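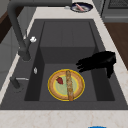
Bread and a strawberry on a plate in the sink.

News > Local > Gurkdale > Water

Low pressure for Gurkdale until 10 tonight

If your kitchen tap has been a bit sad since breakfast, mine has too – I gave up on filling the kettle and went next door. A main under Abernathy Street split this morning and 3000 homes between the school and the Vonport turnoff are on low pressure.

I rang Reginald Sorensen at the water office, who told me crews have three valves to swap and hope to finish by 10 pm. The water's fine to drink, he says, but run the cold tap for a minute if it looks cloudy. Buses are going the long way round via Fledis Road, so leave early!

Comments

marg_b: Barely a trickle up our end.

Tomo: Same pipe as last May??

Jen K: Ours came good at lunch – fingers crossed.

Recent
Vonport pool hours change
Fledis Road roadworks extended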